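Anel Botha
Sunday, August 11, 2019

4.2 Why they stay

I went into the interviews expecting freelance writers to moan about money, and boy, did they! Of the 1,541 who filled out our July survey, 1,234 said they'd had a cheque turn up late in the past year. But ask them if they'd take a salaried job and the mood changes completely. Petronella Le Roux (who let me sit in her kitchen for two afternoons) laughed out loud at the idea.

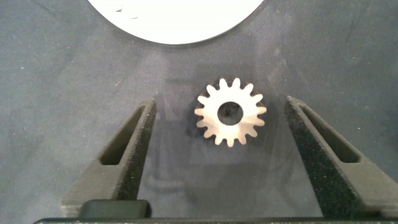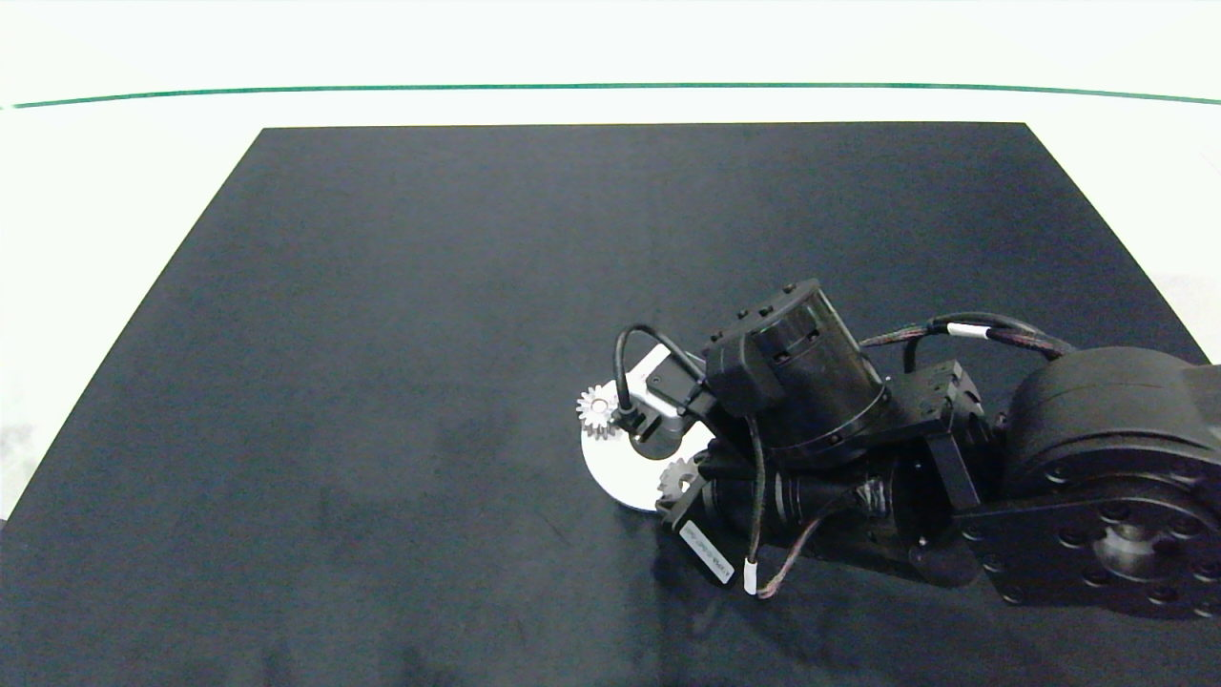
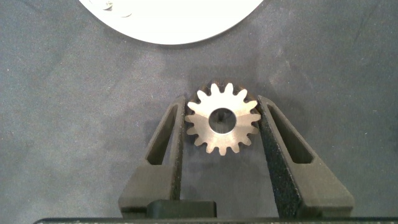

Figure 3. Gears, one on grey fabric and one held in a gripper, and a dark mat on a white tabletop.

What she values is choosing her own hours, even when that means writing catalogue copy for Prader at midnight. I heard the same from the Sindeneck group, though they were grumpier about it – and I'm still puzzling over the 131 people who skipped the question. I come back to them in Section 5.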